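Recording Cloth-Folding Examples With a Hand-Held Gripper

Last updated Sep 18, 2018 by Rekha Thevar

These steps cover one recording session for the Parer folding set. They assume the gripper has been charged and paired with the logging laptop. Setup of the laptop is covered on a separate page.

1. Check the gripper

Open and close the fingers fully, twice. Both should move together and stop at the same point. Press each finger pad with a thumb; a pad that shifts must be glued again before use. Wipe the camera lens with a dry cloth.

2. Start the log

Enter the operator name, the room code and the item type. Use one item type per log. Hold the gripper still for 15 seconds while the tracker settles – if the position trace drifts during this time, restart the log.

3. Approach the item

Stand so that the item lies straight ahead of the fingers. Leave the room as people live in it. Clothes on other furniture, open curtains and rumpled bedding all belong in the set, and the model needs to find the target among them. Bright windows are allowed as long as the target itself is not washed out.

Begin each example with the fingers open and the item between them in the camera view. For bed work, bring the gripper in over the duvet at a steady speed, with the holding hand kept back from the fingers.

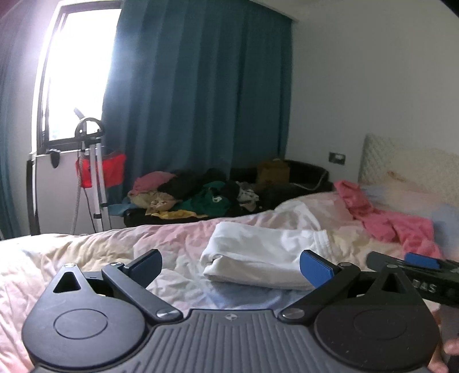 4. Grasp and fold

Close on a single edge or corner. Lift, carry it across, lower it, then open the fingers before moving away. Do not use your free hand to flatten the cloth. If the grasp slips, keep recording and try again; Killian Guillot labels slips and second tries during review.

An example should last no more than 58 seconds. Longer ones are split at review and often lose their end point.

5. Reset

Press the marker button to close the example. Shake the item out and put it down in a new position. Change the starting angle every 18 examples.

6. Upload

Copy the log to the Nisus drive at the end of the session and compare the file count with the marker count. Training starts once the set reaches 1000 accepted examples. Report a mismatch to Sowmya Iyer before deleting anything from the laptop.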